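From the Hirkcombe Newsletter: Home and Hearth

Getting to Know Your Wooden Table, by Sosina Gebretsadik

When my aunt moved out of her house in December she gave me the kitchen table, the one we all did our homework on, and I have been meaning to write about tables ever since. It came to me in the back of a borrowed van, upside down on two old comforters, with one leg wrapped in a bath towel. I had it in the dining room for a good six weeks before I did anything to it at all, other than eat on it and put the mail on it, and I am glad now that I waited, as my first plan was to sand the whole thing down to bare wood and start over.

It was Tomos Parry who talked me out of that. Some of you will remember Tomos from the chair workshop, and if you came to that one you know he does not like to see sandpaper come out of the drawer before it has to. He came over, drank two cups of coffee, ran his hand along the top a few times and told me to wash it. So I washed it! I used warm water with a few drops of dish soap, a cotton rag wrung out until it hardly dripped, and then a dry rag right behind it. The water in the bucket was the color of tea by the time I was done, and the table was a good shade lighter than I had ever known it.

I had so many questions after that (and so did the people I told about it, who all seem to have a table in the same state) that I asked Tomos and Parisa Kermani to sit down with me and go over the basics. What follows is mostly theirs, with my own mistakes mixed in.

Find out what finish you have

You can't take care of a tabletop until you know what is on it, and plenty of us have no idea. Parisa does a little test on the underside or the inside of a leg, where it won't show. She puts a dab of rubbing alcohol on a cotton swab and holds it there. If the finish goes sticky, you most likely have shellac. If it doesn't change, you probably have varnish or something tougher. Oil and wax feel different under the hand, closer to the wood, and a drop of water left for a few minutes will usually leave a dull spot on a waxed top.

Mine turned out to be shellac, with a lot of furniture polish over it. My aunt polished that table every week of her life, and I think there must have been a whole can of it sitting in the grain along the edges.

Look at it in a low light

Before you decide what needs fixing, turn off the ceiling light and set a lamp at one end of the table, down near the level of the top. Dents and rings you never noticed will jump right out at you, and so will the places where somebody before you already made a repair. Walk all the way around, too, and come at it from both ends. A brown tabletop can look like one even color from one side of the room and quite another from the next. 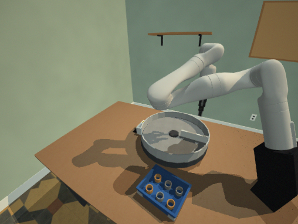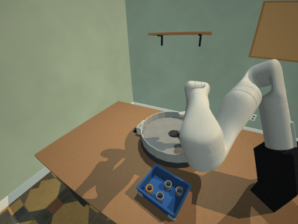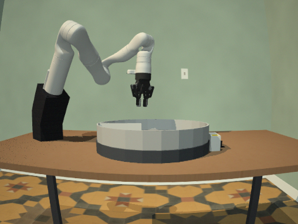
White rings, dark rings and candle wax

White rings are the easy ones, and they are nearly always sitting in the finish and have not gone down into the wood. A hair dryer on low, kept moving, will often lift a fresh one. For an old one, Parisa rubs in a little petroleum jelly, leaves it overnight and wipes it off in the morning. I tried this on a ring that has been there since I was in fourth grade and it faded by more than half, and I was a little sorry to see it go.

Dark rings are another matter. Those have usually gone through to the wood, and getting them out means taking the finish off that spot, so you may decide you can live with them. I put a fruit bowl over mine.

For candle wax, set a bag of ice on it until the wax is good and hard, then ease it up with the edge of an old plastic card. Please don't use a butter knife. I have a scratch by the window end to show for that one.

Keeping it fed, or not

Here Tomos and Parisa do not agree, and I will do my best to be fair to both. Parisa likes a thin coat of paste wax twice a year, buffed until your arm is tired. Tomos thinks once is plenty for a table that gets wiped down after every meal – and he would leave oil alone altogether unless you are sure it was oiled to begin with. They both told me to throw out the spray can, and on that point they were very firm.

Keep the table back from the radiator if you can manage it. Wood moves with the seasons, and a top that is baked on one side will start to cup. If yours has leaves, store them flat in the same part of the house as the table itself, so they will still fit when company comes. Mine had been in a garage for years and now stand just a hair proud of the rest, enough to make a water glass lean.

Come and try it

We are putting on a table care evening at Hirkcombe on March 2, 2020, and Tomos and Parisa will both be there with rags, wax and their opinions. Bring a drawer front, a cutting board or a small side table if you have one you can carry. There is room for 31 people, and the cost is $9, which covers the wax and the coffee. Please leave your name with Zsófia Szénási at the front desk so she knows how many tins to open.

And if anybody has a spare table pad, even a tired one, I would be so happy to hear from you before my nephews come for Easter.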